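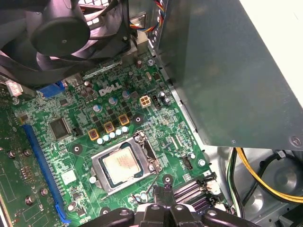

What the second arm is going to cost us

I promised I'd write up the sums once I'd stopped wincing at them, so, Sunday night, mug of tea, spreadsheet open. We want a second arm for the PC bench before the end of October, and Kaede Chiba has given me a ceiling and a look that says don't come back asking for more.

The arm is the easy bit! Piltura will do us the same model as the first one, and I've budgeted for it as it stands, no extras. It's all the stuff round it that eats the money. Fingers, for a start. Handling processors is fiddly, fiddly work, and I've put down two full sets of jaws plus spares, which Hayashi quote at £700 the lot. I tried to talk them down and got nowhere (they did throw in a box of screws).

Then there are the computers themselves. Old office desktops are still the best value by miles - Jurley sell them at £22 each if you take a batch, and I've asked for seven. Sockets and memory slots don't last forever when you practise on them all day, so I'd call those consumables and Kaede would call them clutter. We've agreed to disagree.

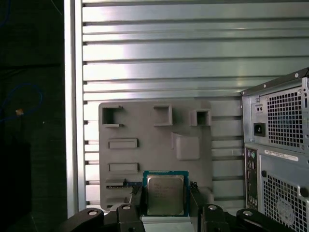
Where I'd save, and where I wouldn't

I'd happily print more of the grey dummy boards ourselves. A reel of plastic is cheap, and a dummy board means fewer real ones get chewed up while we're still fiddling with settings.

Lighting I'm torn on. Bohumila Brabec swears by the Darkside panels and has lent me hers for a week, so I'm leaving that line blank for now. Shiny metal everywhere is a pain for the cameras and I'd like to see some results before I spend anything.

What I won't trim is the spares. Last time I did that we lost a whole week waiting for one finger joint to arrive in the post, and I'm still cross with myself. If anyone has bought jaws from somewhere cheaper than Hayashi, please leave me a comment - I need to send the order off soon.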